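Técnico de dados de pista (m/f) – época de 2023
Publicado a 4 de maio de 2023

A Votier Competição procura um técnico de dados para o programa de monolugares de promoção, com base na oficina de Ellport. O lugar é a tempo inteiro, com contrato até ao final de fevereiro, renovável.

Funções
Descarga e verificação da telemetria após cada sessão
Calibração de sensores de curso de amortecedor e de pressão de travões
Relatório de comparação entre pilotos, entregue ao engenheiro de pista antes da reunião técnica
Manutenção do arquivo de voltas da equipa, atualmente com 1.247 registos

Requisitos
Formação em engenharia mecânica, eletrotécnica ou equivalente
Quatro anos de experiência em competição automóvel, de preferência em fórmulas
Domínio do software de análise Skeretti
Carta de condução de categoria B

O calendário inclui quatro provas fora do país e cerca de 700 km de testes privados no circuito de Correa. As deslocações e o alojamento ficam a cargo da equipa. 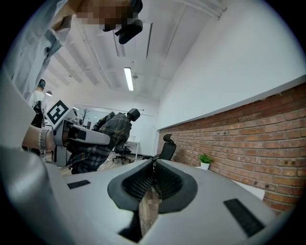 A seleção compreende a análise de um ficheiro de telemetria e uma prova prática de cablagem e montagem de sensores. O ficheiro é enviado na véspera e discutido com o engenheiro de pista. Para a prova prática não é exigido equipamento da equipa – uma camisa de botões, como a azul-clara da fotografia, é aceitável, desde que as mangas não interfiram com o trabalho.

As candidaturas, com currículo e indicação da disponibilidade, devem ser entregues pelo formulário desta página. Não são aceites candidaturas por telefone.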